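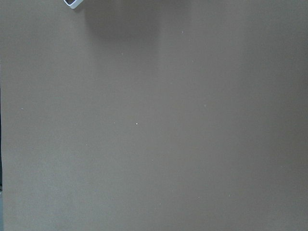 Chapter 7
Color That Won't Sit Still

Ask ten people to name the color of a shadow and most of them will say gray or black. Painters learned long ago to look again, and once you start looking you can't stop! Even a plain grayish-brown surface, with no pattern or markings on it at all, can run a little warmer and lighter through the middle and turn cooler, almost blue, toward one side. Your brain smooths all of that over and hands you one word, "brown," so you can get on with your day.

In this chapter we slow down and catch the brain in the act. We begin with the Kurkstead wall study, in which 49 visitors matched paint chips to a single white wall and picked 30 different chips among them. Then we move to the dye works at Rikthorpe, where cloth that matched perfectly indoors looked wrong out in the yard - a headache for the dyers and a wonderful puzzle for us.

You will need a sheet of plain paper, a window and a lamp for the first activity. Try it on a cloudy November afternoon if you can, when the daylight is weak and the lamp has a fair chance against it. Keep your notes, as we come back to them in Section 7.4.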